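Home Posts Bench notes Reading Contact

Posts > Bench notes > House rules for two arms

06/11/2022, by Glória Leitão

I've been asked for our table rules twice since July, so I'm putting them up where I can link to them. They cover small two-arm cells like ours at Stonent, with light arms, light objects and a person standing next to them all day. They don't replace a proper risk assessment. We did ours first, and the binder sits on the shelf by the door.

Most of these started as a line on the whiteboard after something annoying happened. Dewanti Manurung typed them up, and I've argued with her over the wording ever since.

Before power on

Read the log from the last person. If the last entry says a joint felt stiff or a cable was rubbing, deal with that before anything else.

Move both arms by hand through the area they'll use. Listen and feel for drag. Look at each cable loop with the arm stretched out and again with it folded in. A loop that looks fine at rest can catch on a motor housing once the elbow comes down.

Check the plates where the arms bolt to the rail. We put a paint mark across every bolt head and onto the plate. If the two halves of the mark don't line up, the arm stays off.

Speed

We have two limits. For setup, teaching or any time a hand may go over the table, the cap is 600 in our controller's units. For a normal run it's 700. The gap is small on purpose. When we had a big gap, people tested at the slow setting and then got a surprise at the fast one.

Changing either number takes two signatures in the log. I lost an argument about this and I now think Dewanti was right.

Sharing the table

Each arm has a home side and there is a strip in the middle that either one can enter. Only one arm may hold the strip at a time, and it has to ask for it in the program. Don't rely on timing. I spent a week at the Macedo site with a cell that relied on timing, and it worked until somebody swapped a gripper and the moves took a little longer.

If one arm is working over a tray while the other goes to the back for a mug, write both moves down with their start and end points. It takes a few minutes and it makes the log readable later. 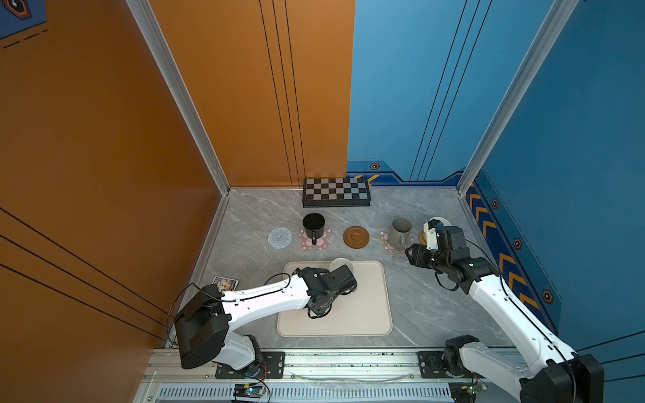
Objects on the table

Everything on the table is on the list for that task - mugs, coasters, cards, all of it. If it's not on the list it goes back in the bin. Chipped cups get thrown out, even if the chip is on the far side from the grip.

Brush the table and the rail at the end of a session. Small bits get into places you don't want them.

Open boards and wiring

Keep liquids away from any cell with exposed electronics, and that includes your coffee. The mugs we use for tasks are never filled.

Stopping

Anyone can stop a run, including visitors. You don't have to give a reason, but write the time in the log. We're at 2,050 logged runs now, and the stops are the entries I go back to most.

The Grivville group uses a shorter version of this, and Trimo has asked for a copy. Dewanti wants to add a section on gripper pads next. I'll post it when we agree on how often to change them.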